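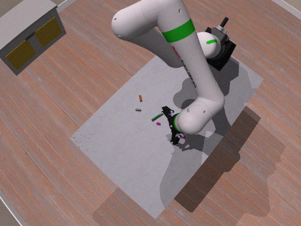 Department of Mechanical Technology — Automation Teaching Group

Chapter 6
Setting Up and Looking After a Small Arm Cell

A small arm cell has four parts that matter for setup: the base, the arm, the gripper and the work surface. In the cell used for this chapter, the arm stands on a black base beside a gray mat, and a parallel gripper does the picking. The parts to be picked are small blocks and a thin stick. The model cell is simulated, so every step can be practiced before you touch the bench unit in the lab.

6.1 Fixing the base

Everything the arm does is measured from its base. If the base moves a little, every pick point moves with it. Tighten the base bolts in a cross pattern, then go over them a second time. Mark each bolt head with a paint line. A line that no longer meets its partner on the plate tells you the bolt has turned.

Do not set the base height by eye. Use the gauge block in the Zepeda tool drawer and write the reading in the cell log.

6.2 Squaring the work surface

The mat may sit at any angle to the room. The controller does not care about the walls or the floorboards, but it does need to know where the mat is. Teach three points: one corner, a second point along the long edge and a third along the short edge. Save them as the mat frame. Students often teach the second point too close to the first, and a small error there grows over the length of the mat. Keep the two at least 100 mm apart.

6.3 Checking the gripper

Open and close the gripper with nothing in it. Both fingers should travel the same distance. Look at the fingertip pads for cuts or a shiny patch, and replace them as a pair. After new pads go on, teach the tool point again, even if the old one seems fine.

Thin parts show up a bad tool point sooner than blocks do. A block will often slide into place as the fingers close. A stick lying at a slant will twist or get pushed along the mat.

6.4 The weekly check

Wipe the mat. Look over the wrist joint and the cable run. Move each joint slowly through its range and listen. Run the Dama test routine for 55 cycles and note any missed picks. If there are two or more, go back to 6.2 before changing anything in the program — the program is seldom the cause.

Related chapters
Chapter 5: Reading a Joint Error Log
Chapter 7: Replacing a Wrist Seal
Lab sheet 547: Bramano Bench Unit, Bolt Sizes

Reader comments

Kai-wen Huang, 26/10/2018
Could 6.2 say which corner to start from? Our group used a different one from the lab sheet and the axes came out swapped.

mustider_lab
Same problem on our bench in April. Start at the corner nearest the base and it matches the sheet.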